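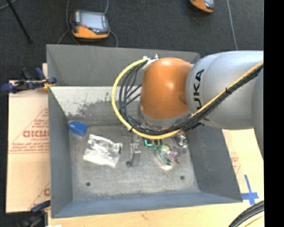
Surface Wear in Metal Storage Bins
Project report, Group 3
Magdalini Stefanou, Eduardo Ignacio, Prodromos Psarras
Supervisor: Eirini Zervas

1. Purpose

Metal bins are used for many years, and their inside surfaces become scratched and lose paint. In our project we wanted to learn which parts of a bin wear first, and whether a simple rubber mat can slow this down.

2. Method

We inspected 68 open bins at the Humberg warehouse during 8 visits. For each bin we gave a separate wear grade to the floor, the walls and the sloped panels — from 0 (clean) to 3 (bare metal). Two of us graded every bin alone and then we compared the results.

3. Results

The floor had the highest grade in most bins. The sloped panels came second, and their wear was usually in patches. We did not have enough bins with mats to make a fair comparison, so this question stays open for the next group.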